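Tema: ¿Alguien ha notado algo con el ablandador sin sal?

yesenia_rios
Me han ofrecido el Vavow, el imantado que se abraza a la tubería, por 673 euros instalado. El comercial asegura que la cal "cambia de forma" y ya no se pega. Tengo el agua durísima y la caldera pidiendo auxilio. No me lo creo, pero mi cuñado está encantado con el suyo.
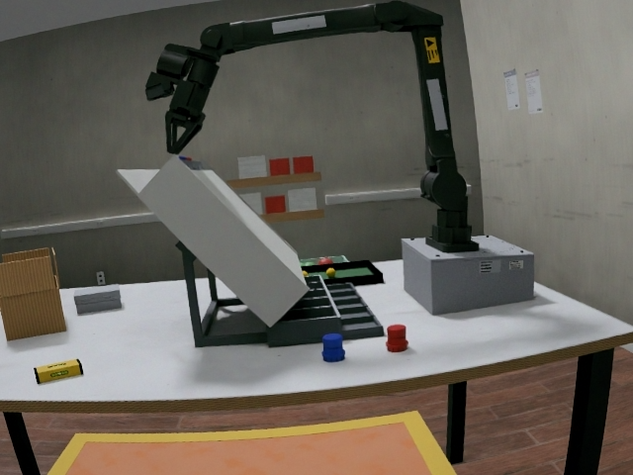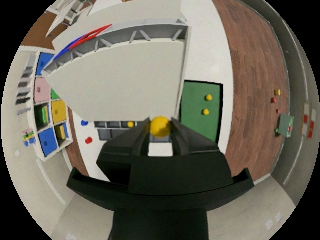
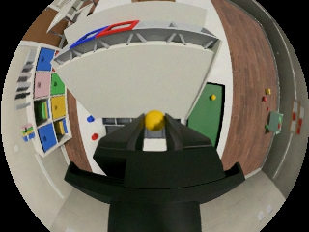 Le pedí un ensayo y me mandó un folleto con testimonios. Ni un dato de dureza antes y después. Cuando insistí, me dijo que la dureza no baja, que lo que baja es "el efecto". ¿Y eso cómo se mide?

tuercas28
No se mide, por eso lo venden. Pon uno de resina con sal y olvídate. Yo llevo un Ostetti desde noviembre y la mampara sale limpia con un trapo.

Amparo Huamán
Discrepo un poco. El de sal funciona, sí, pero gasta agua en cada regeneración y hay que cargar sacos. En mi casa puse un imán barato y el hervidor cría menos costra.

tuercas28
¿Menos que cuándo? ¿Pesaste la costra?

Amparo Huamán
No, la vi. Tampoco tú has pesado la tuya.

tuercas28
Yo tengo tiras reactivas. Antes salían al tope y ahora casi ni cambian de color.

grifo_lento
Ojo con los precios. A mis padres les pidieron 4000 por uno de sal en una charla de hotel, con jamón de regalo. El mismo aparato estaba por 1000 en un almacén de fontanería.

yesenia_rios
Lo del jamón me suena. Voy a pedirle al del Vavow que ponga por escrito la devolución a los seis meses. Si no firma, ya tengo la respuesta.

Amparo Huamán
Y si firma, lee quién decide si ha funcionado.

Temas relacionados
Descalcificador Ostetti: error al regenerar
¿Vinagre o ácido cítrico para la cafetera?
Ósmosis Rumura, cambio de filtros
Presión baja solo en el agua caliente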